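Clubs > Student builds > Two-arm table clearing, year 2 project
686 views | 8 replies
Posted by Etitwood, April 28, 2019

ok so update on the kitchen table task. Recap for anyone who missed the March thread: mug, bowls, cutlery, both arms, start to finish with no hands helping. Demo is in 3 weeks. We've got 2,084 recorded runs now but a lot of the early ones are rubbish, different table, different gripper fingers, so not sure how many to keep.

Right arm is fine on the mug. Left arm is the problem. It hangs back with the fingers open while the right one does everything, then they both go for the same bowl.

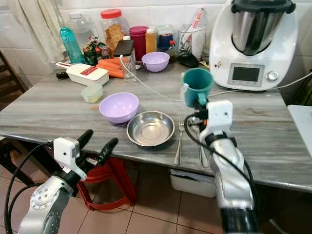 So what we want is right arm takes the mug, left takes the lavender bowl, and then whichever is free goes for the steel one. Tried a fixed order and it worked ok but feels like cheating? Half the team says just do it. I say the whole point was the arms sharing the work.

Any thoughts welcome, bit desparate.

---
Skoro
Fixed order. You have 3 weeks. Get it working then get clever.

---
Onutetti
disagree with Skoro. We did fixed order last year, and the judges moved one cup before the start and the whole thing fell over. Took us ages to live down. If the left arm never goes first in your recordings it won't go first on the day, simple as that. How many of the runs start with the left??

---
Etitwood
um. not many. whoever was driving was right handed lol

---
Onutetti
well there you go

---
Skoro
Fine, but recording more is a week gone. And moving a cup doesn't break a fixed ORDER, it breaks fixed positions. Different thing. Yours was hard coded positions, I remember the thread.

---
Onutetti
it was a bit of both. fair enough

---
Agudelo
Can I ask about the steel bowl, does the camera cope with it? Ours went mad with anything shiny. We ended up turning one light off and it got better, never found out why. Also would clear some of the clutter at the back for now. Carrots, grater, all that. Put it back later when the basics work.

---
Etitwood
steel bowl is hit and miss yeah. will try the lights. Don't want to clear the table though, rules say a normal kitchen and if we train on a tidy one we're stuffed

---
Skoro
Agree with leaving the clutter. Agudelo's way you end up doing it all twice. Bin the early runs with the old fingers, they're only confusing it.

---
Agudelo
Worked for us but ok. And don't bin them, keep a copy somewhere at least

---
Etitwood
right, plan is new recordings with left going first, fixed order as backup if it's still a mess the week before. old runs go on a spare drive. Will post how the knife and fork go, havent even started on those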